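The Rutherford incubator takes in 13 research fellows a year and gives each of them bench space, a stipend and access to laboratory equipment they could never afford on their own. One of this year's fellows is the founder of Dallisov, a company working on a coating that keeps grid battery casings from corroding in coastal air. She spoke with us in the program's shared kitchen.

She did her doctorate in electrochemistry and spent 4 years in a university group before applying. "I had a result that worked on a piece of metal the size of a stamp," she said. "I had no idea what it would cost to put it on something the size of a fridge. That was the question I came here with."

The first months went to learning that cost. She rented time on the spray line at Guvley, a finishing shop an hour's drive away, and ruined most of the first batch. The coating cured too fast in dry weather and cracked at the corners. By February she had changed the solvent and the corners were holding.
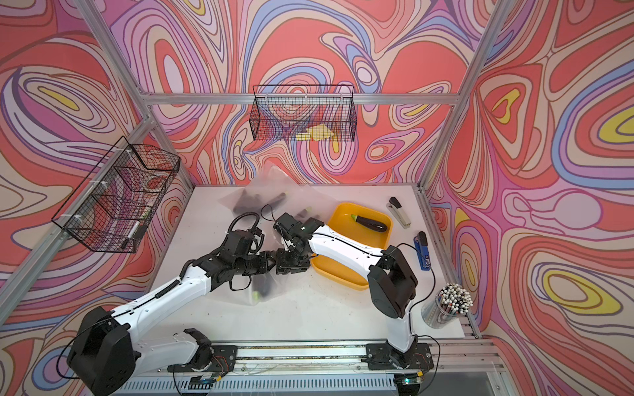 Volume 3, Issue 4

Money has been harder than chemistry, she said. The fellowship covers her salary and a set amount of lab time, but not travel or patent fees. She has talked to more than 90 possible customers, mostly by phone, and says the calls changed her plans. "I thought I was selling to the battery makers. They were polite. The people who called me back were the ones who do the maintenance."

One of those was Zundero, which services storage sites along the coast. It has agreed to a trial on a few casings over the winter -- her first outside test. If the coating holds up, she will look for a manufacturing partner. If it doesn't, she still has a year left in the program.

She is careful when asked for advice. "Apply before you feel ready, I suppose. And read the intellectual property agreement twice. I read mine once and had to go back to a lawyer."

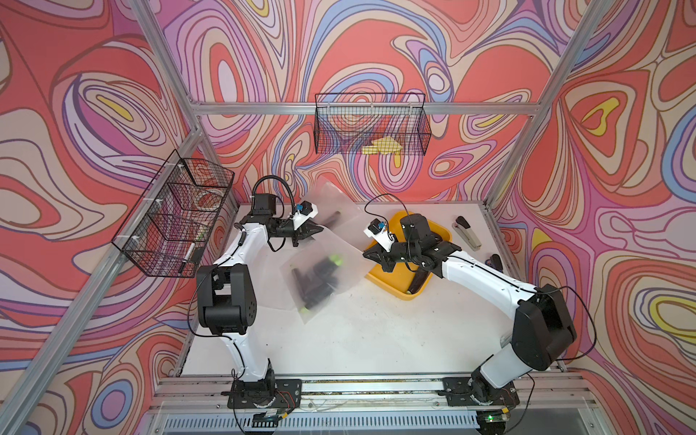

Do fellows have to give the lab a share of their company?
Fellows keep full ownership. Anything invented jointly with lab staff is covered by a separate licence, which is negotiated case by case.

She plans to hire a technician next, someone who has worked in a paint shop. "I've got enough people around me who can read a spectrum," she said. "I need someone who can look at a spray gun and tell me it's set up wrong."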